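Teaching a Bed-Making Policy with Hand-Held Grippers – Final Project Report
Group 4, Robot Learning Lab Course, Drummont
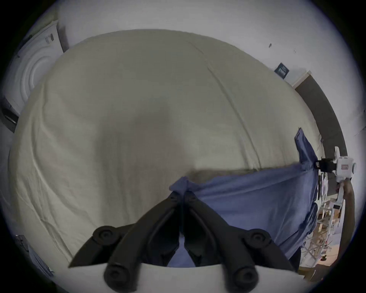
Our course tutor's first comment on the draft was that sheets are a terrible choice for a first project, and could we please consider towels. We did consider towels. A towel fits in one grasp plan and most of the class had already picked it. We stayed with the sheet.

1. What we wanted to do

Record people spreading a sheet over a bed, two hands, using the hand-held grippers, then train a policy on it and see how far the policy gets on the two-arm station at Drummont. The other way is remote control – you drive the real arms from a second pair. We tried both. Most of this report is about the hand-held part, that's where the time went.

Project name is Brarnska. No meaning, it was free on the server.

2. Setup

Two grippers, one per hand or one per person. Each has its own camera and logs jaw opening along with the pose. Cameras get synced by a clap at the start of every session (jaws shut hard, twice, both in view of each other). Forgot the clap in one whole session and had to line it up by eye. Took an evening.

The task was split in four stages:

Stage A – find a corner of the sheet and grasp it
Stage B – second gripper takes the next corner
Stage C – pull the edge taut between the two grippers
Stage D – lay it down on the duvet and let go

A blue sheet over a cream duvet is what you see in the demo at the top, stage C, one corner in each gripper. The color contrast helped a lot when checking recordings. With a white sheet on a white cover we could hardly find the edge ourselves, so we threw those out early.

3. Recording

We recorded 324 demonstrations in total. After cleaning, fewer – see below. Sessions were in the evening, usually until 9 pm, over November and a bit of December.

Things we changed on the way:

– Grasp depth. At first everybody grabbed the very tip of the corner and it slid out as soon as the other side pulled. New rule: gather some cloth first, then close.
– Speed. People are fast with sheets! Half the fun is flicking it. Flicking is useless to us, the arms can't do it and tracking drops. Slow lift, slow pull.
– Who leads. With two people it was never clear who moves first in stage C. We settled on foreground gripper holds still, other one pulls.
– Talking. No effect on the data but it made people speed up.

One person holding both grippers gave smoother recordings than two people. But reach is a problem on a large bed, you end up leaning over it and the tracking gets jumpy. So both kinds are in the set and are labelled.

4. Cleaning

Did this by hand, which was slow. A demo was dropped if tracking was lost for longer than a second, if the sheet was let go in the wrong stage, or if the clap was missing. The remaining ones were cut by stage and gave 1071 segments. Stage A is over-represented because a failed grasp followed by a second try was kept as two segments. Maybe that was a mistake, we didnt have time to retrain without them.

The cutting script is from the Mihăilă toolkit with our own changes. It assumes one gripper per recording so we had to run it twice and merge. The merge had a bug where left and right were swapped for one-person demos. Fixed, but the first training run is worthless becuase of it and is not reported.

5. Remote control, for comparison

Same task, driven from the leader arms. Much slower per demo and tiring for the shoulders. You also can't feel how hard the cloth is pulling, so stage C was mostly guessing – either slack or yanked out of the jaws. On the plus side every motion recorded is one the arms can do, no reach problems afterward. With the hand-held data we had to filter out poses the station can't get to, mostly the far corner.

6. Training and results

Final run was 2777 steps, stopped there because our slot on the Pradcombe machine ended. Loss was still going down a bit.

Stage A works most of the time if the corner is lying flat. Folded under – no. Stage B is ok. Stage C is the weak one, the second arm starts pulling before the first has closed fully. Stage D looks fine when it gets that far, though the sheet lands crooked.

7. What we would do differently

Fix the grasp rule before recording anything. Write down who leads. More demos with a bunched-up start, ours are too tidy. And log pulling force if the grippers can be fitted for it, camera alone doesn't tell you if the cloth is about to slip.

Data and scripts are in the Brarnska folder on the course drive. Readme is half done, merge script goes first, then the cutting.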